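Finding a Desk: How People Choose Where to Sit in a Shared Office

Project report, Workplace and Environment module
Relu Pîrvu and Tahira Cheema

1. Introduction

Many offices no longer give each person a fixed desk. People come in, find a free place and clear it again when they leave. Companies do this to save floor space, and the savings are easy to work out. What it does to the working day is harder to put a number on, and that was the starting point for our project.

We wanted to know two things. First, how do people pick a desk when they can sit anywhere? Second, does a booking system change what they do, or do they go to the same desk as before and book it afterward?

We did the fieldwork in May at Tratolier, a company that designs printed packaging. Its office is in the Dinu building, on one open floor. Desk sharing had been in place for 2 years when we started. Staff are asked to book through a web tool called Amby, but a desk that has not been booked can also be used by anyone who walks in.

2. Background

Most of what we read before starting dealt with noise and privacy. Less of it dealt with the choice of seat. The studies that did look at seat choice were mainly done in libraries and lecture halls, where people stay for an hour or so and bring little with them. Office workers stay all day. They also need equipment, and we expected that to matter more than it does in a library.

The word "territory" comes up a lot in this reading. It means the way a person treats a public place as their own after using it a few times. A student who always sits in the same row has a territory even though no rule gives it to them. We use the word in the same sense in this report.

3. Method

We used three sources: the booking records from Amby, a short survey, and walk-through checks of the floor.

The booking export held 3000 entries. Names had been replaced with codes before we received it, so we could see that one person had booked the same desk many times but not who it was. We removed bookings that were canceled before the day began.

The survey was on paper and was left in the kitchen with a box next to it. We got 80 forms back. It asked how people chose a desk, what they would not do without, and what they did when their first choice was taken. There was a blank space at the end for comments, and more people used it than we had planned for. Typing these up took longer than any other part of the work.

The walk-through checks lasted 4 weeks. One of us walked the floor at 9:30 in the morning and again after lunch, and marked on a plan which desks were in use. We did not record names or what people were working on. On the plan, a desk with a coat or bag on it was marked as in use even if the chair was free. We argued about this rule at the start and kept it for the whole period so the sheets could be compared. 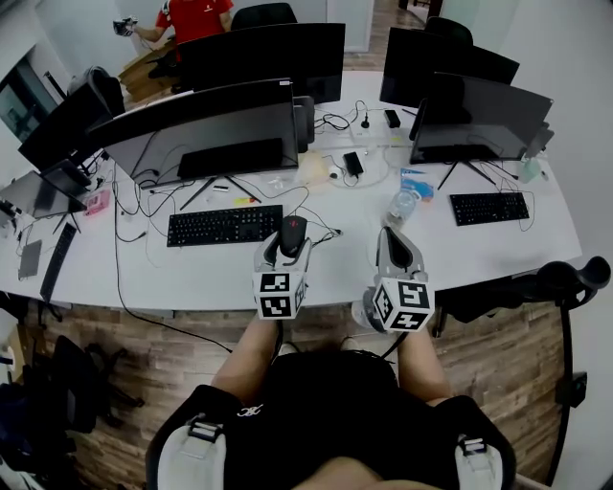
Figure 1. Desk with a curved monitor, keyboard and mouse.

4. Results

4.1 What people look for

The most common answer in the survey was the position of the desk. People named windows, distance from the main door and distance from the printer. Equipment came next, mainly the monitor. Being near a particular coworker came third, which surprised us. We had expected it to be first.

The comments gave a fuller picture. Several people wrote that they sit near their team on the first day of a project and then drift back to their usual spot. One wrote, "I say I want to sit with the others but I want the quiet end more." Another said that the choice was made on the stairs, before seeing the room at all.

Small items got more mention than we had planned for. People complained about missing chargers, sticky keyboards and mice that had been moved to another desk. A mouse is cheap, but a person who has to look for one at the start of the day has to walk past everyone else to do it. A few staff said they now carry their own in a bag.

4.2 Booking and sitting

The booking records showed strong habits. Most people with regular bookings kept to a small group of desks, usually next to each other. When a favorite desk was taken, the next choice was nearly always the desk beside it. This was true even when the beside desk was in a worse position by the person's own survey criteria, such as closer to the door.

The walk-through sheets did not match the bookings well. Some booked desks stayed free all morning, and some unbooked desks were used every day. The mismatch was larger after lunch. We think there are two causes. Some people book a desk for the full day and leave at noon for a client visit. Others sit down first and never open the tool.

4.3 The quiet end

The desks at the far end of the floor were booked earliest. They were also the desks most often booked and then not used. Three comments described this as unfair. Tratolier already has a rule that a desk is released if it is not used by 10:00, but the release has to be done by hand and it was not being done in the weeks we were there.
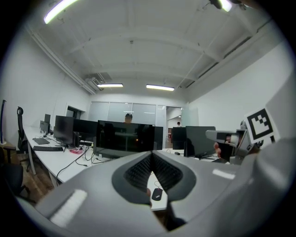
5. DISCUSSION

The booking tool did not stop people from forming territories. It gave them a way to hold on to one. A person who wants the same desk each day only needs to book early, and the people who book early were mostly the people who had been there longest. New staff told us in the comments that they took what was left and did not know there was a release rule.

We do not think this makes desk sharing a bad system. A habit saves effort, and someone who knows where they will sit can start work sooner. The problem is the held desk that stays unused while another person looks for a place. That could be reduced with an automatic release. Juvix, the company that runs Amby, offers this as a setting, and Tratolier had not turned it on.

The equipment complaints are a separate matter and probably easier to fix. A spare keyboard and mouse kept in a known cupboard would answer most of them.

6. Limits of the study

We looked at one office only. The survey was voluntary, so people with strong opinions may be overrepresented. Our rule about coats and bags probably made the floor look busier than it was, mostly after lunch. We also could not link survey forms to booking codes – the forms were anonymous – so we cannot say whether the people who claimed to move around did so.

7. Recommendations

Turn on automatic release at 10:00 and tell all staff about it.
Add the release rule to the welcome sheet for new staff.
Keep spare keyboards, mice and chargers in one place on the floor.
Let people book half days.

The survey form and the blank floor plan are in the appendix. Tahira Cheema prepared the survey and typed the comments. Relu Pîrvu cleaned the booking data and drew the plan. We shared the walk-through checks.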